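Workshop > Notebook > Lighting > September

Pendant shade, second attempt. The pleating finally works! I scored the felt on the back with the bone folder before any heat went near it, and the folds came up crisp all the way along. Last month's version sagged like an old lampshade from a motel, so I am very happy with this.

Material is the pressed wool blend from Kuhlmann, the thin one. Cut the blank to 475 mm tall, then lost a bit squaring the ends. 26 pleats. I tried more on a paper mock-up and the shadows got fussy, so I'm leaving it there. The Tisora blend folds well too but it drinks light; with the bulb on you get a dark tube and a nice glow on the table and nothing in between. Might be lovely for a bedside piece, keep the offcuts.

Steamed over the form in short passes, clips on every other fold, left it until after lunch. Took the clips off at 2 and it held its shape on the bench with no ring inside at all!! Added the ring anyway. The top one is 331 mm outside, and that turned out a hair tight, so whoever bends the next one please go up slightly and leave the joint open until the shade is on.

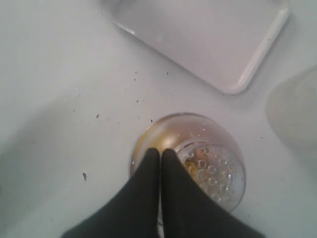 Rounded glass piece, amber tint, on the pale surface.

Color next. I had the Tulum swatches up against the window all morning and the clay one keeps winning. By daylight it's quiet, almost dull, and then you put a warm bulb behind it and the whole fold edge lights up pink. The green goes muddy under the same bulb. Want to see both again in the evening with the overheads off before ordering, and somebody other than me should look, because I've been in love with the clay since the sample card arrived.

Seam: stitched beats glued, easily. The glue line showed as a dark stripe from every angle. With the stitching tucked inside a valley fold I had to turn the shade twice to find it myself. Waxed thread, long stitch, don't pull hard or the pleat puckers.

Still open: cord length for the Trurorau hanging set (their canopy sits lower than ours), and whether the bottom edge wants a narrow hem. I left it raw on this one and I like it raw, though it fuzzes where my hands have been. Trying a quick pass with the iron and a damp cloth on a scrap first.

Paper pattern is rolled up in the tall bin, marked B. Please don't trim it, the extra strip on the left is the overlap for the seam.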